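April — Joni Heinonen and Annelies Pfister

4.2 Do short cycles save water?

Claims that the quick wash cuts household water use rest mostly on makers' own trials. We asked 60 homes in Bedano to keep a diary, and we doubt the savings are real.

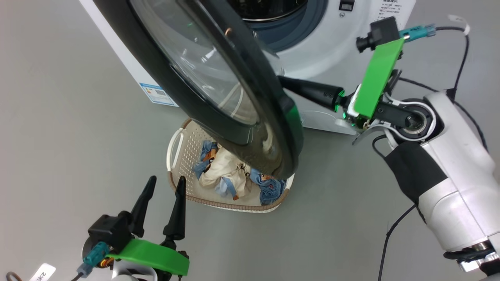 Figure 4. A front-loading washer with its door open.

Did homes using the quick wash use less water overall? Our diaries give no sign of it — smaller loads meant more of them.

We use cookies to remember your settings.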